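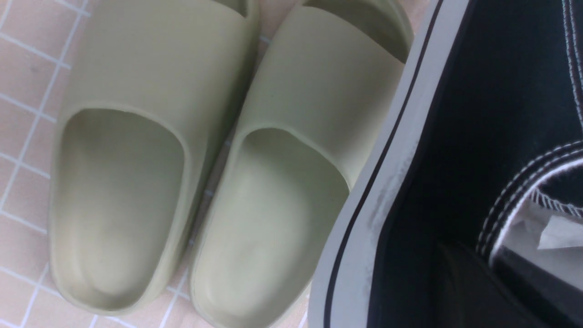

## Provport G2 finger set: service notice

Tuesday, August 13, 2024

Affects sets with serial numbers below 172. Grip pads can creep on the finger when the arm lifts molded foam footwear by a thick sidewall. The controller still reports a good grip, and the shoe drops. Mwangi Okoth logged the fault at Husik after more than 200 lifts.

Until the pads are replaced:

- Set grip force to 30 N or lower.
- Pick slides one at a time. Where a pair sits close together, approach from the outer side.

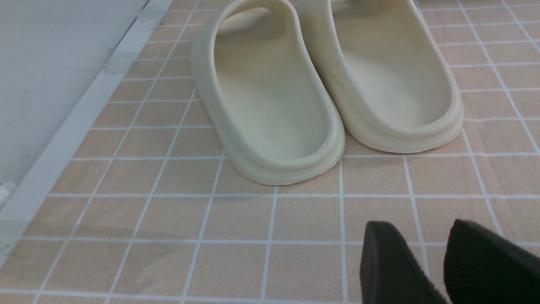

- Stop the arm and cut power before touching a pad.

## Replacement pads

Part 48-B, one pair per set, no charge. Ships from Venckus in September. Send the serial number to Kristaps Dzene in parts.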